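第四章 毛笔：构造、种类与日常保管

汉字书写入门(成人班用书,上册)
Selus 语言与文化学校 编

本章学习内容

一、毛笔各部分的名称
二、毛笔的种类和笔毫的性质
三、选笔的方法
四、新笔的开锋,旧笔的清洗与存放
五、练习与思考

本章生词

笔杆 笔毫 笔锋 笔肚 笔根 笔斗 挂绳 羊毫 狼毫 兼毫 开锋 含墨量 弹性 分叉 脱毛 笔帘 笔挂 笔搁 笔洗 笔筒

导言

前面三章我们学习了汉字的基本笔画、坐姿和纸张。到现在为止,大家在课堂上用的都是学校发的练习笔,每个人手里的笔是一样的。从本章开始,请每位同学准备自己的毛笔。这件事听起来很小,可是对初学者来说,选择一支合适的笔,并且把它保管好,会影响以后很长时间的学习。

编者自己学习书法的时候,母语不是汉语,老师说的很多词我听不明白。老师说“这支笔软”,我以为是笔坏了;老师说“笔要养”,我查了词典,词典上“养”的例句是养花、养孩子、养动物,我想了很久,不知道怎么养一支笔。后来我才懂得,“养”在这里是指长期地、有规律地照顾一件用具。本章里有不少这样的词,我尽量在第一次出现的时候作出解释。

毛笔在中国使用的时间很长。考古学家在湖南长沙和河南信阳的战国时期墓葬中都发现过毛笔实物,它们的笔杆很细,和今天的笔相比,笔毫的固定方法也不同。在纸张普及以前,人们用毛笔在竹简、木牍和丝织品上写字。竹简很窄,字也写得小,所以那时候的笔适合写小字。纸张普及以后,书写的面积变大,笔的样式也慢慢增加了。现在商店里可以看到从写小楷的细笔到写匾额的大笔,大小相差很多。

学习本章时,不需要记住所有笔的名字。各地的厂家给笔起的名字很多,有的名字说明材料,有的名字说明用途,有的名字只是好听。Pamero 的文具店里卖的笔,笔杆上常常刻着很文雅的四个字,同学们问我是什么意思,有时候我也只能回答:这是商品名。

第一节 毛笔各部分的名称

一支毛笔主要由笔杆和笔头两个部分组成。笔杆也叫笔管,是手拿的部分,多用竹子制作,也有用木头、牛角、塑料等材料的。笔头是蘸墨的部分,由动物毛或者人造毛组成。

笔头又可以分成几个部分。最下面尖的部分叫笔锋,也叫笔尖。中间比较粗的部分叫笔肚,墨主要储存在这里。最上面和笔杆连接的部分叫笔根。写大字的笔,笔杆和笔头之间常常有一个比较粗的连接部分,叫笔斗,这样的笔叫斗笔。

笔杆的顶端一般有一条小绳,叫挂绳,用来把笔挂起来。买笔的时候可以轻轻拉一下挂绳,看看是不是结实。挂绳断了的笔仍然可以使用,自己换一条细棉线就可以,具体的做法见本册第83页的附录。

请注意“笔毫”和“笔锋”的区别。“笔毫”指全部的毛,“笔锋”指毛的尖端。可是在讲用笔方法的时候,老师说“中锋”“侧锋”,这里的“锋”说的是笔尖在笔画中的位置和方向。同一个字在不同的地方意思有一点不同,初学者容易混淆。这个问题在第六章还会再讲。

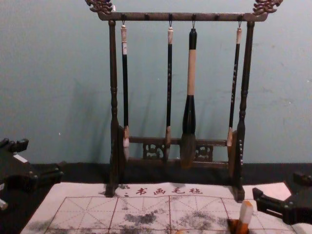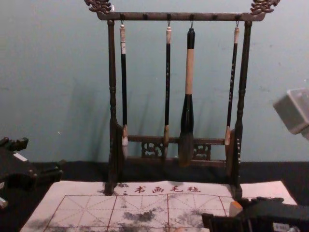
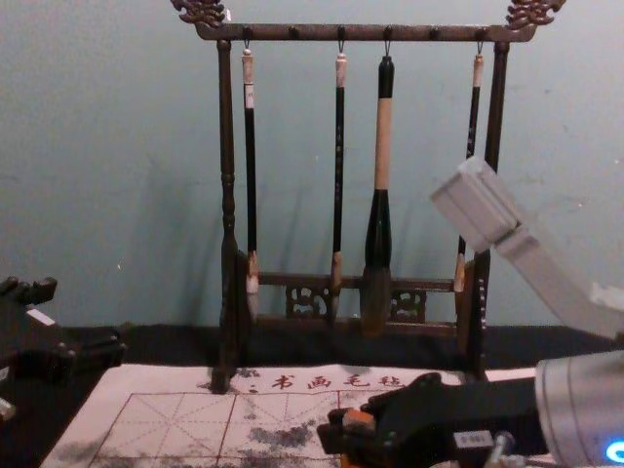 文房用具 · 笔架

在文房用具当中,和笔有关系的东西特别多。常用的有以下几种。

笔筒:圆筒形或者方筒形,用来放干燥的笔,笔头向上。
笔挂:也有人叫笔架,有横梁,笔用挂绳挂在横梁下面,笔头向下。
笔搁:很小,放在桌面上,写字中间休息的时候把笔横着放在上面。有的做成山的形状,所以又叫笔山。
笔洗:装水的容器,用来洗笔。
笔帘:用细竹条编成的小帘子,把笔卷在里面,出门的时候携带方便。

“笔架”这个词,有的书里指挂笔的架子,有的书里指横着放笔的笔搁。在商店里说“我要买一个笔架”,店员可能会再问一次。为了避免误会,可以说“挂笔用的”或者“放在桌上搁笔用的”。

这些用具不必一次买全。第一学期只需要一个笔搁、一个装水的碗和一个笔帘。笔搁可以用一个小碟子代替,碗用家里不再吃饭用的旧碗就可以。

第二节 毛笔的种类

毛笔可以按照材料分类,也可以按照大小分类,还可以按照笔锋的长短分类。本书主要介绍按材料的分类,因为材料对初学者的影响最大。

一、羊毫

羊毫笔用山羊毛制作,毛色多是白色。它的性质比较软,吸墨多,写出来的笔画可以很饱满。羊毫的弹性小,笔头按下去以后,自己回到原来形状的能力比较弱,需要写字的人用手来调整。有的老师主张初学者先用羊毫,认为这样可以锻炼手的控制能力;也有的老师认为羊毫太难,容易使学生失去信心。两种意见都有道理。

二、狼毫

“狼毫”的“狼”容易引起误会。这种笔通常用黄鼠狼尾巴上的毛制作,和狼没有关系。毛色是黄褐色,弹性比羊毫大,笔画容易写得有力、清楚。狼毫吸墨比羊毫少一些,写几个笔画就需要再蘸墨。小楷和行书常常用这种笔。

三、紫毫

紫毫用野兔背上颜色较深的毛制作,比较硬,适合写小字。因为材料少,价格也高,本课程不使用。

四、兼毫

“兼”是同时有两种的意思。兼毫笔用两种或者两种以上的毛制作,比较常见的做法是里面用硬一点的毛,外面用软一点的毛。这样的笔软硬适中,既能储存比较多的墨,又有一定的弹性。本课程建议初学者使用中等大小的兼毫笔。

五、人造毛

现在也有很多用尼龙等材料制作的笔。它们弹性大,不容易被虫咬,清洗也方便,可是储存墨的能力一般不如动物毛。对动物毛过敏的同学,或者因为其他原因不愿意使用动物制品的同学,可以选择这种笔,成绩评定不受影响。

补充材料:一次小调查

去年,我们对 Selus 学校和 Keklow 分校的成人班学生进行了一次问卷调查,收回311份。问题只有一个:“你的第一支毛笔是什么材料的?”回答最多的是“不知道”,其次是兼毫,再次是羊毫。这个结果让编者有一点意外,也是我们把本章从附录改到正文的原因之一。如果你现在也不知道自己的笔是什么材料,请看一看笔杆上刻的字,或者带到课堂上请老师看一看。

第三节 选笔的方法

传统上,人们用“尖、齐、圆、健”四个字来评价毛笔,叫作“四德”。这四个字很短,需要一个一个地解释。

尖:笔毫聚在一起的时候,笔尖要尖锐。检查的时候可以用清水把笔头打湿,再用手指轻轻整理。新笔的笔头上有胶,没有化开以前都是尖的,所以只看新笔的外形不够。

齐:把笔尖压平以后,毛的尖端应该整齐,没有长短不一的情况。

圆:笔肚周围的毛要均匀、饱满,不能一边多一边少。如果一边少,写字的时候笔头容易向一边倒。

健:指弹性。把打湿的笔头按下去再提起来,毛能够恢复原来的样子。各种材料的弹性本来就不同,不能用狼毫的标准来要求羊毫。

在商店里,不是每个店员都愿意让顾客把新笔打湿。请先问一句:“我可以试一试吗?”如果不可以,也请不要坚持。很多店里有专门的试笔。

关于价格,同学们每个学期都会问。Helmy 书店的目录里收了1,712种书写用品,从很便宜的到非常昂贵的都有。第一年练习用的笔,不需要买贵的。练习的时候笔会有磨损,按照我们的课程安排,一个学期要写500张练习纸,再好的笔也会变旧。用中等价格的笔,旧了就换,心里也比较轻松。

初学者买笔时还常常遇到一个问题,就是大小。买得太小的人比较多,因为小笔看起来容易控制。可是用小笔写大字,必须用力按笔头,把墨挤出来,时间长了笔根会松,毛会分叉。我们的练习纸上每个格子边长七厘米,请选择笔头直径在一厘米上下的中楷或者大楷笔。拿不准的时候,选稍微大一点的。

第四节 开锋、清洗与存放

一、开锋

新笔的毛用胶固定在一起,第一次使用以前要把胶洗掉,这个过程叫开锋,也叫开笔。方法如下。

准备一碗清水,温度不要超过手能舒服接触的程度。水太热会使笔根里面的胶也软化,笔头可能掉下来。把笔头放进水里,等毛自己慢慢散开。不要用手指用力捏,也不要在碗底压。毛散开以后,换一次清水,轻轻摆动,直到水里没有泡沫。最后用吸水的纸把水吸干,就可以蘸墨了。

写小楷的笔,有的人只开笔头的三分之一,认为这样比较容易控制。写大字的笔应该全部化开。

二、清洗

每次写完字都要洗笔。墨里面有胶,干了以后会变硬,把毛粘在一起。洗笔时,让水从笔根向笔尖的方向流,同时用手指轻轻按笔肚,把里面的墨挤出来。笔根里的墨最难洗,看起来外面已经干净了,按一下,还会有黑水流出来。请多按几次,到水基本清了为止。不要使用洗衣粉和洗洁精。

羊毫洗过以后,毛仍然可能是灰色的,这是正常的情况,不需要一直洗到白色。

三、存放

洗完以后,先把水吸干,把笔尖整理好,然后挂起来,或者横着放,让它在通风的地方慢慢变干。湿的笔不要笔头向上放进笔筒,水会流进笔根,时间长了胶会坏,竹子的笔杆也可能开裂。笔杆开裂以后,可以用细线绕几圈,再使用一段时间。

不要放在太阳下面晒,不要用吹风机吹。新笔带的塑料笔套只是运输时用的,打开以后最好不要再套回去。一方面,套的时候容易把边上的毛弄弯;另一方面,湿的笔在里面不透气,会发霉。

笔帘适合携带。从教室回家的路上,笔可能还是湿的,到家以后请把笔帘打开。每个学期都有同学把笔忘在包里,过了一个周末才拿出来。

如果长期不用,例如放暑假,要把笔完全晾干,放在盒子里,旁边放一小包防虫的东西。动物毛容易被虫咬,羊毫特别容易。

练习与思考

1. 拿出自己的笔,指出笔杆、笔肚、笔锋、笔根的位置,并向同桌说出它们的名称。
2. “这支笔软”和“这支笔坏了”有什么不同?请用自己的话说明。
3. 用同一支笔,分别蘸很多墨和很少墨,各写一个“永”字,观察笔画边缘的变化。
4. 到附近的文具店看一看,记录三支笔的材料、大小和价格。不必购买。
5. 在你的母语里,有没有和“养笔”相似的说法?写一段短文,八十字到一百二十字。

下一节课请带自己的笔和一只碗。开锋在课堂上一起做,请不要提前在家里打开新笔。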